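Lab notes: the tableware set

The manipulation group at Coltero has finished its first full round of trials on clearing and sorting plastic tableware, and Myrto Nikolaidis has asked us to run a short account of the method before the write-up goes out.

The task is simple to state. An arm is given a table of coloured bowls and cups in no fixed layout and has to bring pieces of one colour family together, nesting them where the shapes allow.
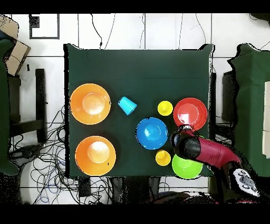
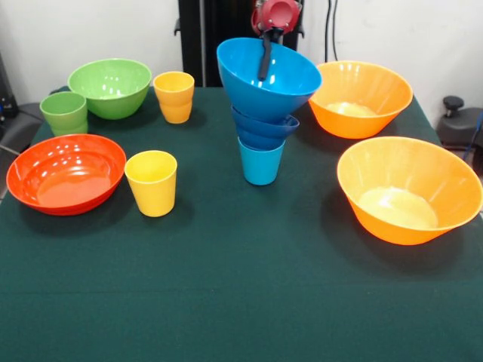

Bowls and cups on the green cloth, with the red arm and its black gripper over the table.

The group trained the policy on 1775 demonstrations recorded by teleoperation through August. One was later found to have a corrupted joint log and was dropped, so the figures in the paper refer to 1774. Andor Hegedűs did most of the recording and Ayman Hakim handled the labelling, which marks the moment of each grasp, each release and each regrasp.

What is new is the way the labels are used. The earlier system, Brondow, learned the whole sequence as one long motion and tended to drift after the second or third piece. The new one, which the group calls Nastano, breaks the sequence at every release and looks at the table again before choosing the next piece. It has no stored plan of the layout. If a cup rolls or a bowl gets bumped, the next choice is made from wherever things have ended up.

Each version was then run on 100 fresh layouts. Nastano failed to finish 17 of them. Most of the failures came at the nesting step, when a wide bowl was released at an angle and the finger caught the inside wall on the way out. Cups lying on their sides were the other trouble spot - the gripper can pick them up, but often at a poor angle for placing. Glossy plastic did not help either, as bright reflections inside a bowl were at times read as part of the rim.

Stavros Michailidis is working on the release problem now. His approach is to add a small backward motion before the fingers open, learned from a separate batch of demonstrations. Early runs look better, but he would like to see it on heavier dishes before putting a number to it.

The group will present the work at the internal seminar on 15 Sep 2021 in the Giannakopoulos room. Periklis Chrysikopoulos is looking after the program and would like questions beforehand if you have them. The demonstrations and labels will be on the shared drive once the folder names have been tidied up - please don't copy the old ones, as they still include the bad log.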